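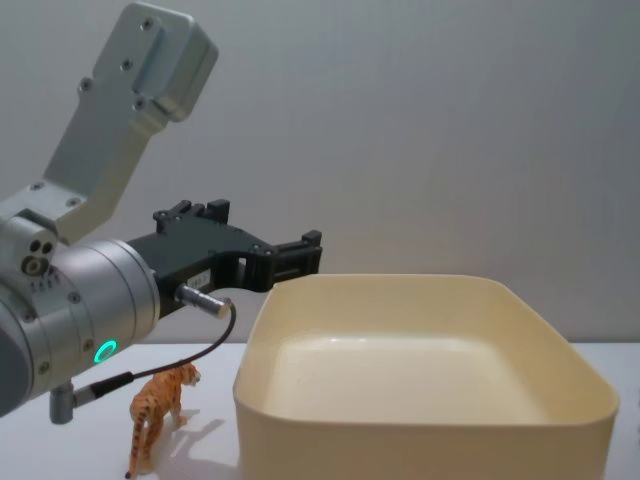

*Photo: Kimness bench log, ticket 191*

Right, picking this one up again! The planner (Jekgate, build 97) keeps putting the left gripper's fingertip over the bin rim while the tiger is still standing on the table, so it's skipping the grasp and going straight to the drop pose. I replayed run 81 and the tiger's pose message comes in 200 ms after the planner asks for it – it gives up and uses the stale one. I've made it wait for a fresh timestamp. Bin pose looks fine, so I've left that alone. Could someone rerun it on the other arm? Keeping this open till then.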